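Cubo de sobremesa

Se denomina cubo de sobremesa al ejemplar de un rompecabezas mecánico de tipo Rubik que permanece de forma estable sobre una mesa de trabajo, de estudio o de comedor, a disposición de quien la ocupa. El término no designa un modelo concreto. Se aplica por el uso y el emplazamiento del objeto, y abarca tanto cubos de 3×3×3 de tamaño ordinario como variantes menores. Se distingue del cubo de competición, que suele guardarse en funda y someterse a un mantenimiento regular, y del cubo de colección, que se conserva resuelto y apenas se manipula.

Constitución

El cubo de 3×3×3 consta de un núcleo de seis brazos, seis centros, doce aristas y ocho esquinas. Los centros giran sobre su propio eje y conservan siempre la misma posición relativa, de modo que determinan el color que corresponde a cada cara. Las aristas muestran dos colores y las esquinas, tres. En el esquema cromático más extendido el blanco se opone al amarillo, el rojo al naranja y el azul al verde.

Según el acabado de las caras se reconocen dos familias. En los cubos con pegatinas, el cuerpo de cada pieza es de un solo color, por lo general negro o blanco, y el color de la cara se aplica en forma de lámina adhesiva. En los cubos sin pegatinas el plástico está teñido en masa. Para el uso en mesa suele preferirse la segunda familia: no hay láminas que se levanten por las esquinas y la superficie admite el paso de un paño húmedo sin deterioro visible. El inconveniente señalado con mayor frecuencia es la menor nitidez de la separación entre piezas, que algunos usuarios echan en falta cuando trabajan con luz escasa.

Colocación y entorno

El cubo descansa de ordinario sobre una de sus caras, sin soporte. Existen peanas de tres puntos que lo sostienen por un vértice, pero su empleo se limita casi por completo a la exposición. En la mesa de uso diario la peana estorba y acaba en un cajón.

La superficie influye en el comportamiento del objeto más de lo que suele suponerse. Los tableros lisos y claros facilitan la lectura de los colores por contraste, aunque los acabados satinados o brillantes devuelven un reflejo teñido al pie de las caras más saturadas, en particular la roja y la naranja. Los tableros oscuros eliminan casi del todo este efecto, pero hacen más visible el polvo. Los manteles y tapetes amortiguan el ruido al depositar la pieza – aspecto relevante en bibliotecas y oficinas compartidas – y reducen el desgaste de las aristas inferiores.

El cubo comparte la mesa con objetos de tránsito: vasos, tazas, frascos, material de escritura. La convivencia con recipientes para líquidos es la causa habitual de avería. El agua, por sí sola, desplaza parte del lubricante y se evapora. Las bebidas azucaradas dejan un residuo que endurece el giro y obliga a desmontar el mecanismo. Por este motivo las guías de mantenimiento aconsejan que vasos y botellas queden fuera del recorrido habitual de la mano entre el borde de la mesa y el cubo.

Estado en reposo

Se llama estado en reposo a la disposición en que el cubo queda entre dos usos. Se distinguen 2 estados principales: resuelto y mezclado. El estado resuelto predomina en los ejemplares de adorno. El mezclado es propio de las mesas en las que el cubo se toma con frecuencia y se abandona a mitad de una secuencia, o bien se revuelve tras cada resolución para dejarlo preparado.

La inspección de un cubo mezclado comienza por los centros. Una cara con centro blanco es la cara blanca, con independencia de los colores que la rodeen, y lo mismo vale para las cinco restantes. A partir de esa lectura se localizan las aristas que pertenecen a la primera cruz. 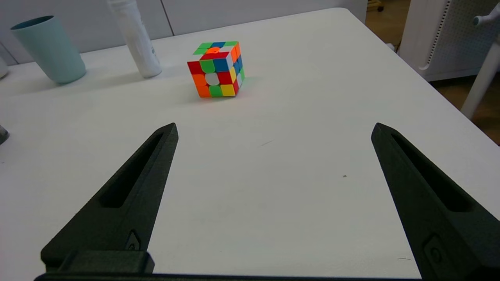
Farix discrepa de la preferencia general por el estado mezclado y sostiene, en la página de discusión de este artículo, que un cubo revuelto invita a empezar pero rara vez a terminar, mientras que el resuelto se coge, se mezcla y se resuelve en una misma sesión. Añade que, en su caso, el cubo mezclado pasó todo un mes de noviembre junto al teclado sin completarse. La observación no se ha contrastado con otras fuentes y se recoge aquí como criterio de uso.

Mantenimiento

El mantenimiento del cubo de sobremesa es más sencillo que el del cubo de competición. Comprende la limpieza exterior, la revisión de la tensión y la lubricación.

La limpieza exterior se efectúa con un paño de microfibra ligeramente humedecido. Deben evitarse el alcohol concentrado y los disolventes, que pueden dañar el plástico. Las juntas entre piezas se repasan con un pincel seco.

La tensión se regula con los tornillos o tuercas situados bajo las tapas de los centros. Una tensión baja permite cortar esquinas con facilidad, pero aumenta el riesgo de que una pieza salte al caer el cubo al suelo. En mesa conviene una tensión media. Los ejes opuestos se ajustan por parejas y con el mismo número de vueltas, para que el giro resulte uniforme.

La lubricación se realiza con aceite de silicona, a razón de 2 gotas por aplicación, repartidas mediante giros lentos de todas las caras. El exceso termina aflorando por las juntas y mancha el tablero.

Véase también

Rompecabezas mecánico
Cubo de bolsillo
Notación de giros
Método por capas

Última revisión: 14 de mayo de 2022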